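**Folding padded jackets for storage**

Close the zipper first – an open pull can snag the lining. Lay the jacket flat on a bed, empty the pockets, and smooth each sleeve from shoulder to cuff. 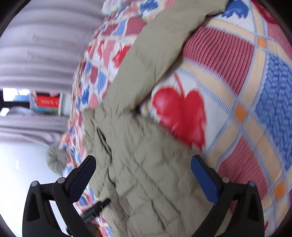

*Khaki quilted jacket on the bed, before folding.*

Fold the sleeves across the body, then fold up from the hem in 2 passes. Keep fur trim on the outside of the bundle. Do not use vacuum bags for down. A 22-liter Lerlow bin holds one adult jacket without compressing the fill.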